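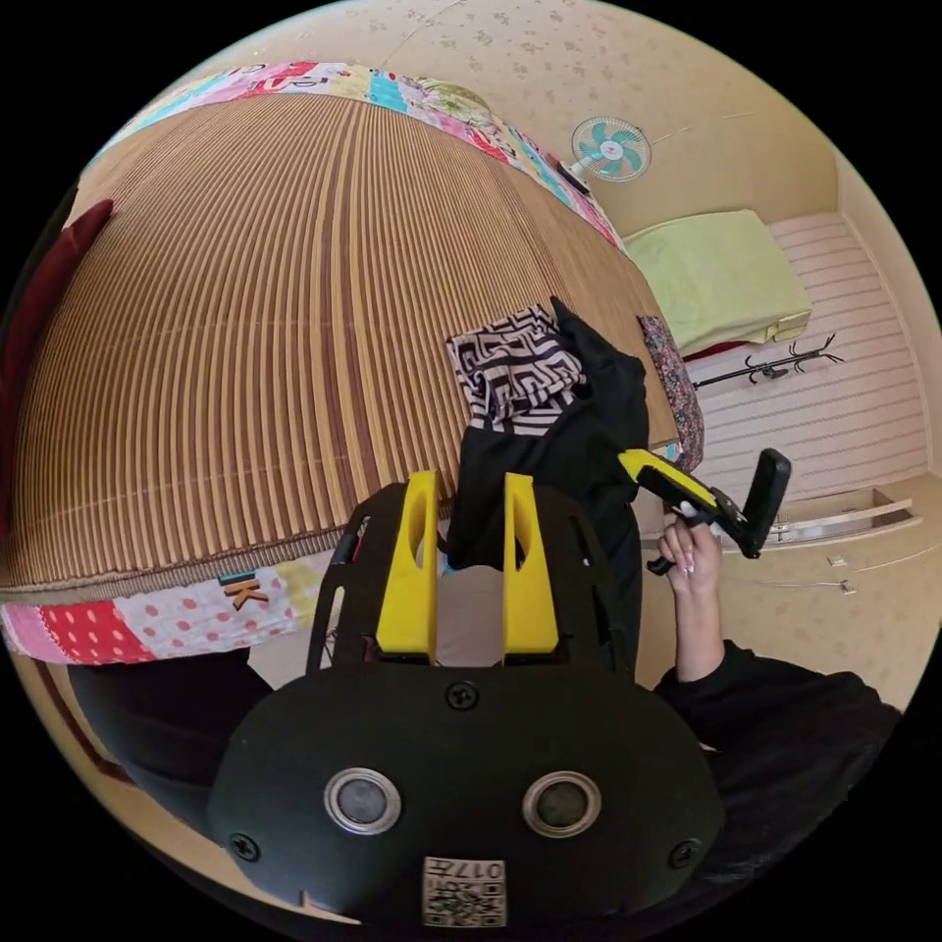 Bread dumplings are the thing I make when there's half a stale loaf on the side and a pan of something with gravy in it. I've been meaning to write down how I do them for ages, mostly so I can stop answering the same questions under the goulash post. The dough is sticky. It's stickier than bread dough and it gets everywhere, so before you so much as open the flour, sort yourself out. A long black sleeve like the one in the photo will be white to the elbow by the time you've finished kneading, so push it right up or change into something old. Same goes for long nails (they look lovely, I'm jealous, mine snap) — dough packs itself underneath and sets like filler. I'd mix with a wooden spoon for as long as you can bear to and keep a nail brush by the sink.

Right, flour. You want a coarse one if you can get it, the kind that feels a bit like fine semolina between your fingers. I buy Kratochvíl coarse flour from the Cavel shop near the station, and when they've run out I use plain flour with a few spoonfuls of semolina mixed through. That works perfectly well. What doesn't work, at least in my kitchen, is strong white bread flour. I tried it one December when the shops were shut and we all sat there chewing for a very long time.

The bread wants to be stale but not rock hard. Two days out of the bag is good. White is traditional, and a cheap soft roll is better for this than your best sourdough, which goes in as chewy brown lumps. Cut it into cubes the size of a sugar lump. If it's too fresh, spread the cubes on a baking tray and leave them in the oven on its lowest setting with the door open a crack. You don't want colour on them, only dryness. Some people fry the cubes in butter first and I do that when I've got visitors, but for a normal evening I can't be bothered with the extra pan.

Get the milk warm before the yeast goes near it. Warm means you can leave a clean finger in it and forget it's there. Yeast, a pinch of sugar, a spoonful of the flour, stir, and leave it on the windowsill until it's frothy. If there's no froth after 20 minutes then your yeast is dead and you should bin it and start again. I say this as someone who has pressed on hopefully with dead yeast more than once and ended up with a grey log.

Once it's frothy, tip it into the rest of the flour with an egg and a good teaspoon of salt. Beat it until it comes away from the sides of the bowl. It'll look too wet to start with and you'll want to throw in more flour. Don't, not yet! Give it another few minutes of proper beating and it pulls together. Then fold in the bread cubes gently so they stay in one piece.

I used to do all of this by eye and my dumplings were different every time, so last year I gave in and got a set of Korar scales. My full batch comes to 744 grams of dough with the bread in, which splits nicely into two logs, and if I'm a long way over that I know I've been heavy-handed with the milk. You don't need fancy scales for this, any will do, but weighing did cure me of the habit of adding a splash more of this and that.

A word on rising. Cover the bowl with a damp tea towel and leave it somewhere out of a draught until it's doubled. In summer that's quick. In winter our kitchen is freezing, so I put the bowl in the oven with only the light on. Don't put it on top of a radiator, because the bottom cooks and the top sulks. When it's risen, knock it back very lightly, shape it into logs about as thick as your wrist and no longer than your widest pan, and let them sit again under the towel while the water comes up. They swell a lot in the water, so if they look a bit mean and skinny at this stage, good.

Now the argument about boiling or steaming. I was brought up on boiled. You need your biggest pan, plenty of salted water, and a steady simmer with the lid on. A hard boil knocks the outside to bits. Lower the log in on a slotted spoon, and turn it over halfway so both sides cook the same. Mine take 20 minutes. Please don't lift the lid every other minute to have a look, once in the middle for the turning is enough.

Steaming is more forgiving, and I've slowly gone over to it. The outside stays smooth and you don't end up with that slimy layer you get if your simmer was too lazy. I've got a Wokwood steamer basket which sits over my wide pan, and I line it with a bit of greaseproof paper rubbed with oil. Before I had that I used a colander with a cloth tied across the top and a bowl upside down over the lot, and the dumplings didn't know the difference. Keep an eye on the water though. I've boiled a pan dry and it took me a week of soaking to get the black off the bottom (bicarbonate of soda and hot water overnight, then scrape with a wooden spatula, then do it again).

As soon as a log comes out, prick it all over with a fork. This lets the steam escape and it keeps them fluffy. If you forget, it collapses into itself with a sort of sigh and goes dense while you're still finding the plates. I brush the outside with a little melted butter or lard as well so it doesn't dry into a skin.

Slicing! A knife squashes them. The old way is with thread, and it's still the best way I know. Take a length of plain cotton sewing thread, slide it under the log, cross the ends over the top and pull. Clean slice, no squashing. Unflavoured dental floss is fine too, but do check the packet, as mint does nothing for goulash. I keep a reel of white thread in the cutlery drawer purely for this, and everyone in the house has been told it isn't for buttons.

They freeze beautifully, so I never make only one. Let the log go completely cold, slice it, lay the slices flat on a tray in the freezer until they're solid, and then bag them up. Freeze them in a heap and you'll be chipping at it with a bread knife. To bring them back, steam them from frozen for 5 minutes. The microwave is all right if you put a wet piece of kitchen paper over the plate, but go in short bursts, or they turn to rubber round the edges.

In the fridge they'll keep a couple of days wrapped up well. My favourite thing to do with cold slices is cut them into chunks and fry them in butter until the corners are crisp, then pour over a couple of beaten eggs with plenty of pepper and chives. A gherkin on the side. I'd make dumplings just for that.

A few odds and ends that didn't fit anywhere else:

Wash the bowl in cold water first. Hot water cooks the dough on to it and then it's in your sponge forever.

If you're making them for a crowd, shape several small logs and steam them in turns. The finished ones stay warm under a tea towel in a low oven with a cup of water beside them.

Parsley in the dough is nice, and so is a scrape of nutmeg. Cheese isn't, or not to me, it goes stringy and leaks.

Leftover bread cubes can go in a jar once they're properly dry. I top mine up every time there's a crust going spare, and by the time the jar's full it's dumpling night again.

Gravy needs to be thinner than you think. The slices drink it up, so if your sauce is already thick, let it down with a ladle of stock just before it goes on the plate.

Updated 9/27/18 to add the bit about lining the steamer, after a log of mine welded itself to the basket and had to be taken off with a spoon. I'm going to try a potato version next, and I'll put it up as a separate page if it comes out well enough to share.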